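Reception Room Survey, Dorkwood House
Student project report, Furniture and Interiors II
Hui-mei Poon

Background

The project asked each student to study one furnished room that is still in daily use and to report on how its main pieces work together. I chose the front living room at Dorkwood House, which the residents use for visitors and for meetings in the evening. The building has 306 members on its list, and the room is open to all of them.

I visited 7 times between January and February. On each visit I stayed for an hour and wrote down who sat where, what was put on the table, and what got moved. I also spoke with 8 of the regular users.

The seating

The main piece is a long three-seat sofa in a gold and tan damask with a floral and scroll pattern. The back is made up of three tall cushions with rounded tops, covered in the same fabric. Users said the pattern hides marks well. Two of them said the cushions hold them too upright for reading but are fine for talking.
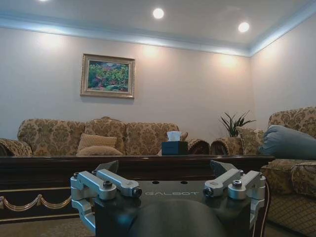
Page 4

The coffee table runs lengthwise in front of the sofa. It is dark-stained wood with a glossy top, and the apron has a gold-colored swag trim. The gold in the trim is close enough to the gold in the sofa fabric that most people I asked took the two for a set. According to the house records they were bought four years apart, the sofa from Hakton and the table from Jarman.

The glossy top shows dust and fingerprints quickly. It is wiped every morning, and by late afternoon it usually needed wiping again. The only thing that stayed on it through all of my visits was a box of tissues, kept toward the far side where people on the sofa can reach it. Cups and papers came and went.

The floor has a patterned beige carpet, much lighter than the table. It keeps the dark table from making the room feel heavy.

Cost of changes

Wekow quoted 4000 dollars to recover the sofa in a plain fabric. I do not recommend this. The users like the pattern, and a plain cover would lose the link with the table trim. A set of coasters and a small side table would deal with most of the complaints I heard.

Related reports
Lighting in a Shared Dining Room
Storage in the Dorkwood House Entry Hall
Repairing Worn Chair Arms
Carpet Wear in Public Rooms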